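The Long Way Around at Barnville

The Stummont Handicap is a 3,000-meter footrace run on grass, with a starting field capped at 40 and a prize that would not cover most runners' gas money. It is held on a Saturday in November at the Barnville showgrounds, and it is one of the few handicap races left in the district that still sets its marks by hand.

In a handicap, the slowest runners start first and the fastest start last. If the marks are right, everyone reaches the final straight together. The marks are never quite right, and the argument over how wrong they are occupies Barnville for most of the winter.

Roel Van den Broek has set them for the past nine seasons. He works from three inputs: the runner's best time over the distance on any surface, the two most recent results, and a correction for grass. The correction is the contested part. A runner with a quick time on a synthetic track may lose very little on turf, or may lose a great deal, depending on stride length and on how much of the speed comes from the forefoot. Van den Broek applies a flat figure to newcomers and adjusts it after their first race on grass.

"A new runner is a guess," he said. "By the third race I have something to work with."

The course is laid out as an oval with one flattened side, where the boundary fence prevents a full curve. This produces two bends of different radius. The tighter one, at the stable end, comes up four times in the race, and runners who start from the back marks have to take it wide if they are passing. Over the full distance the cost can reach several meters. Van den Broek does not build this into the marks. He considers it part of the race, as does the ground at the stable end, which holds water well into the afternoon after a wet week.

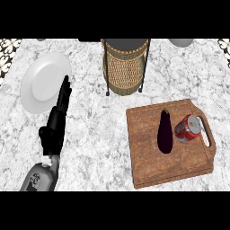

Starting is done by clock. Each runner stands at the same line and leaves on an assigned second, read aloud from a single master watch. An older method, in which runners were spread along the course and released by one gun, was dropped after complaints that those farthest forward heard it late. The clock start is slower to watch but simpler to check. A runner who leaves early is stopped at the line and held for twice the margin gained.

The Workero club has supplied the winner in four of the last six runnings, and its approach is worth setting out. Workero trains its middle markers — those starting between one and two minutes after the first runner — to run even laps and ignore the field ahead. The usual error from those marks is to chase. A runner sees a group 100 meters in front, closes half the gap on the first lap, and has nothing left at the stable end on the third.

Yap, the smaller club across the river, does the reverse. Its runners work in pairs wherever two of them draw neighboring marks, trading the lead every half lap. The rules allow it. On a windy day the exposed back straight makes pairing worth several seconds, and on a still one it gains very little.

Last season's race went to a Workero runner off a mark of one minute and 40 seconds, with Yap's leading pair second and third. The first 11 finishers were separated by nine seconds, the closest spread since the clock start came in. The back marker, who had the fastest time of the day, came in 14th.

Entries for this year's race close two weeks before the start. Provisional marks go up on the showgrounds notice board the following evening, and appeals must be made in writing. Van den Broek changed two marks on appeal last year, both by less than five seconds.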